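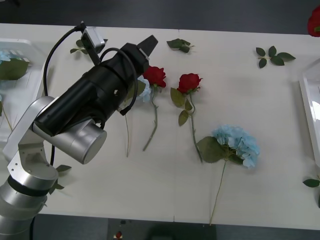 Wetine is asking every customer who runs the Jullska arm with a two-finger gripper to install a software update before the next shift, after we found a fault in the way the arm responds to a protective stop. The trouble showed up at our Gashi workshop during flower sorting, a job we are very fond of and one that asks a lot of a machine. Red roses and pale blue hydrangeas are laid flat on a white table, with loose sprigs of leaves between them, and the arm has to reach in low to get at a stem. On 2 of 248 test runs, the arm kept moving after the stop signal – for only 65 milliseconds, but that is longer than our own safety limit allows.

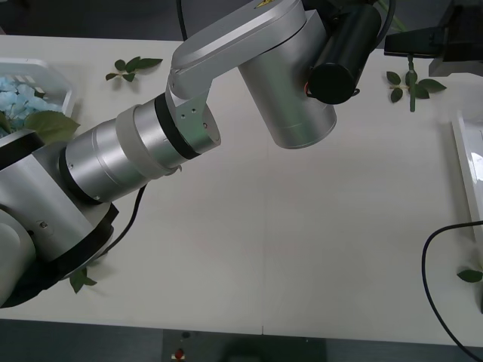

No one was hurt, and we are very glad to be able to say so. The stop signal itself was sent correctly both times. The delay came from the wrist controller, which was still finishing its last instruction when it should have dropped everything, and our engineers have been working through the logs with our partners at Skerkenier ever since.

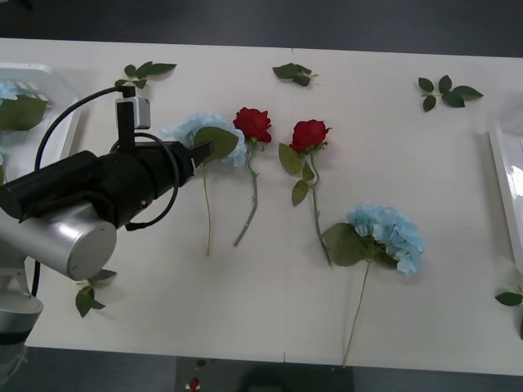 Artificial roses and hydrangeas laid out for sorting.

Until version 9 of the controller software is installed, please run the arm at reduced speed and keep hands well away from the table whenever the power is on – even when the arm seems to be resting. Arms delivered before January use an older controller and are not affected.

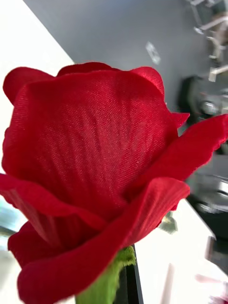
Waltraud Hagedorn said she would much sooner stop a line for an afternoon than explain to somebody's family why it had been left running, and that customers who need a hand with the update should please just call.

The update is free, and our support desk will gladly walk you through it, however long it takes. Press questions may be sent to Hauke Harms at the Wetine press office.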